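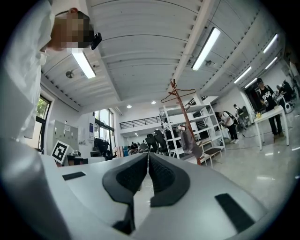
Most of the mail I get in spring asks the same thing in different ways: somebody has had a tree taken down, or a neighbor has, and the crew has left a heap of logs on the grass and driven off. Can it be made into anything, and how long do you have before it spoils? The answer is usually yes, and less time than you'd like, so here are the habits I've settled into after a good many years of dragging other people's trees home to Giltside (my poor trailer!).

## Seal the ends first

Before you admire it, before you count the rings, before you even have your coffee, paint the ends. A fresh log loses water through its cut ends much faster than through its sides, and the ends shrink and split while the middle is still fat and heavy. Old latex paint is fine. I use whatever half-dried can is nearest the door, two thick coats, and I've had pink walnut and mint green cherry in the shed as a result. Wax emulsion does a better job if you have it, but a can of paint today beats the right product next month.

Leave the bark on if you're going to mill soon. If the log has to lie around all summer, I'd peel it, as beetles love the damp layer underneath, and then keep it up off the ground on a couple of scrap beams.

## Know what you've got

Write the species, the date and the street on the end of every log with a lumber crayon. You will think you'll remember. I have a stack at the back marked with nothing at all, and I've been guessing at it for 7 years. (Current guess: elm. Last year's guess: also elm, but said with more confidence.)

While you're writing, look for metal. Yard trees are full of nails, clothesline hooks and old fence wire, and a blue-black stain on the cut end of an oak is a pretty sure sign that there's iron somewhere up the trunk. Run a cheap metal detector along the whole thing. When I take logs over to Vrabec, the small sawmill out past the grain elevator, they'll charge you for the blade if they hit something, and quite right too.

## Stacking

Pick your spot before the boards come home. You want shade, a breeze, and a base that's dead flat, and if you only manage one of those, make it the flat base. Whatever twist is in the bottom of the pile will be in every board by fall.

- Cut your stickers from dry wood, all the same thickness. Green stickers leave stains that go surprisingly deep.
- Set them 16 inches apart and line them up straight above one another, all the way to the top.
- Put your worst boards in the top row and weight them down. I use old patio slabs.
- Cover the top with roofing tin and leave the sides open. A tarp wrapped around the whole stack turns it into a mushroom farm.

The old rule says a year for every inch of thickness. It's a decent rule for hardwood in a middling climate, but a pin meter is better than any rule. Mine is a Rurkus, nothing fancy, and I take readings from a freshly cut end now and then, well in from the tip of the board. My first pile came to 241 boards, and I tested exactly one of them, from the top row, in full wind. You can imagine how the rest turned out.
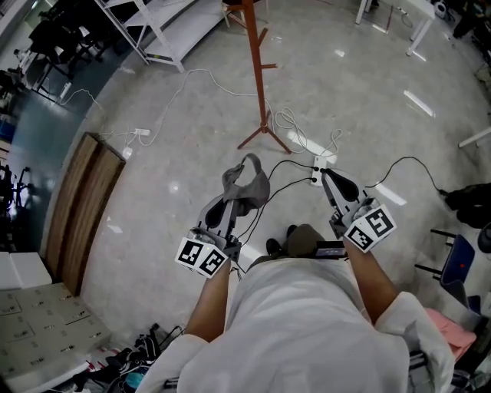
Oiling is where the color finally comes up, and I always tell people to do a small test board before they go near the good stuff. I use Drinimar, thinned a little for the first coat, flooded on, left for 40 minutes and then wiped back until nothing more comes off. Any plain cloth that doesn't shed will do for wiping, and a gray one like the one in the photo is my favorite sort, as you can see at a glance where you've picked up oil and where you haven't. Please don't leave it crumpled up like that once there's oil on it, though. Linseed and the other drying oils give off heat as they cure, and a wadded rag can catch fire by itself. Spread it flat outdoors to dry, away from anything that burns, or put it in a metal can full of water with the lid on.

Three or 4 thin coats are plenty for a shelf. Tabletops I'd give an extra one, and then leave them alone for longer than feels reasonable.

## What to do with the bits

Crotches and burls go to the woodturners, who will be so pleased to see you that they may well bring cake. Slabs with the bark still on make good garden edging for a few seasons. Sawdust from walnut should be kept away from horses and out of the tomato bed, but the rest can go into the compost in thin layers with plenty of green stuff mixed in.

The branches I leave in a loose heap behind the shed for the wrens. Bořivoj Slanina, who taught me to sharpen a drawknife, used to burn his every October and I did the same for years, until I noticed how much more was living in the heap than in the flower beds. It sinks a little every winter and I throw more on top.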